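Lindham Online Learning Project: where we've got to since September 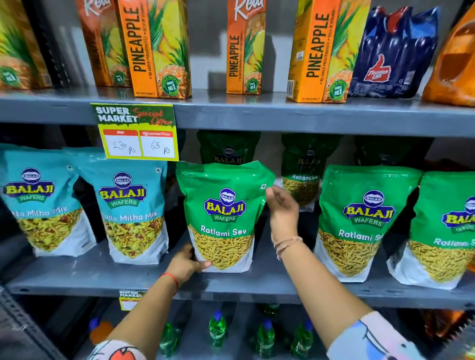 Progress reports

Hello again to everyone at the Nwosu Fund. I know the last report was a bit of a slog (the appendix alone!), so I've tried to keep this one to what we've done, what's gone wrong and what I'd like to change before the spring.

Quick recap for anyone new on your side. You're paying for us to try out two online tools with our maths and English classes at Lindham. Munach is the practice site, where pupils work through short sets of questions at their own pace. Zornska is the one for writing, where they draft something, get comments from a teacher or a classmate, and then have another go. The grant covers the licences, the training sessions and one day a week of my time.

So, sign-ups first. We now have 347 pupils with working accounts on Munach, and I'm really pleased with that. In September we were still handing out passwords on slips of paper and losing half of them between the classroom and the bus. The school office now sets up the accounts from the register overnight, and pupils use the same login they use for email. It took ages to get the two systems talking to each other, and I'd happily never look at another spreadsheet of surnames, but it works.

Zornska is slower going. We started it with only two classes on purpose, and I'm glad we did. The site itself is lovely to write in - clean page, big text, no adverts - but the bit where pupils comment on each other's work needed far more setting up than the sales page suggested. If you leave it as it comes, everybody writes "good" and moves on. One of the English teachers made a short list of sentence starters ("I wanted to know more about...", "I got lost when...") and pasted it at the top of each task, and the comments got longer straight away. I've put her list in the shared folder in case your other schools want it.

How the teachers are using it

Mostly for homework, if I'm truthful, although I'd hoped for more use in lessons. The laptops have to be booked, and the booking sheet fills up quickly when the older years have coursework. Where teachers do use Munach in class, they tend to keep it short. Ten minutes at the start, a look at the results page, then back to the board to go over whatever most people got wrong. The results page is the thing they mention most when I ask. It shows which questions tripped people up, so you can change the lesson there and then if you're feeling brave.

A couple of things they don't like. The results page sorts by first name and can't be switched, and the mark book sorts by surname, so copying across is a pain. And Munach gives pupils a little burst of confetti for finishing a set, however badly they did. Some of the younger ones have worked out that clicking anything at all gets you the confetti in under a minute! I've asked the company if we can turn it off. They say it's on their list. In the meantime teachers are setting a pass mark, so the set pops back up if it's been rushed.

What the pupils say

I sat in on a few lessons and asked them. They like being able to try a question again without the whole room knowing. They like Munach on a phone and hate it on the old laptops, where the fractions sometimes come out squashed on top of each other. Several said they'd rather have a worked example than a video, because you can read an example at your own speed and the videos go on a bit. I passed that along too.

On Zornska, opinion is split. The keen writers love it. Others find it odd having a classmate read a first draft, and I do understand that. We've now let pupils choose a pen name that only the teacher can match up, and that has helped with the shyer ones.

Training

We ran 2 after-school sessions, one for each site. The Munach one was well attended and went on longer than planned because people had so many questions. The Zornska one was quieter. I tried to cover too much, and I think people went away with a head full of menus and no clear idea of what to do first. Next time I'll have everyone set up one real task for one real class and leave with it ready to go. I've also started a page of short how-to notes, one job per note, and staff seem to like that better than my slides anyway.

What hasn't gone well

The home access side. We said we'd find out which families can't easily get online, and I haven't done that properly. The form went out on the school app, which (yes, I know) is a silly way to ask people whether they can get online. A paper version is printed and will go home with the next set of reports. Homework club has stayed open later to fill the gap, but it's a sticking plaster and pupils who catch the early bus can't stay for it.

I also can't tell you yet whether any of this is helping their marks. Pupils who use Munach a lot are doing nicely in class tests, but they may well be the ones who would have done nicely regardless. I'd sooner wait for the end of year papers than wave a graph at you now.

Money

We're slightly under on training and slightly over on licences, and the two more or less cancel out. The licence overspend came from adding a class to Munach partway through the term. The full sheet is attached separately, with the invoices.

What I'd like to do next

Bring 2 more classes on to Zornska after the holiday, now that the sentence starters and pen names are sorted. Run the training again in the new format. Get the paper forms back and come to you with a proper plan for the families who need a device or a data card. If there's any training money left at that point, I'd like to ask whether it could go towards those - could you let me know if that's allowed under the terms, or whether I need to fill in the change form?

You're very welcome to come and see a lesson. Mornings are best, before the laptops run flat.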